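Jobs > Operations > Part-time

July 2024
Posted by Ans Verbeke

Water Sampling Assistant, Pralbridge district (part-time)

Flernik tests drinking water for small utilities, schools and private well owners in and around Pralbridge. We are looking for a sampling assistant to join the field team. The job is 60 percent of full time, and the pay is $2,075 a month before tax. The contract is for one year, with a review at the end of it.

You will collect samples from kitchens, boiler rooms, pump houses and the occasional barn. Most routes have eight or nine stops and are driven in one of our vans. You start at the depot on Stander Road at 6:30, load your cooler and paperwork, and bring everything back to the lab by early afternoon. Bart Verstraete plans the routes and will ride along with you for the first few weeks.

The work includes:

- flushing taps and filling sample bottles according to the written procedure
- measuring temperature and chlorine on site
- labeling, packing and logging each sample
- talking to residents, some of whom will have questions you can't answer (write them down and pass them on)
- washing and restocking trays and coolers at the end of the route

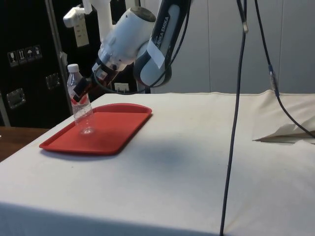 A water bottle in a red tray.

You need a valid driver's license and clear handwriting, and you must be able to lift a full cooler in and out of a van. A high school diploma is enough. Lab or plumbing experience is useful but we will train the right person — the last two people hired came from a bakery and a garden center. You should be comfortable working alone for most of the morning.

Please note that samples must reach the lab on time, so routes go ahead in rain and snow. In January some of the pump houses are hard to get to on foot. We supply boots, gloves and a winter jacket.

New staff spend 3 days in the lab with Chantelle Moodley before going out. After that there is a short written test on the sampling procedure. You can take it again if you don't pass.

To apply, send a resume and a few lines about why the job suits you to Amândio Leitão at the Flernik office, Van Acker Building, second floor, Pralbridge. Paper applications are fine. We don't need a photo or references at this stage. Everyone who applies will get a reply, and interviews take place at the depot so that you can see the vans and the storeroom. Tell us in your letter if there are mornings when you can't work.

Contact | © Flernik | Back to top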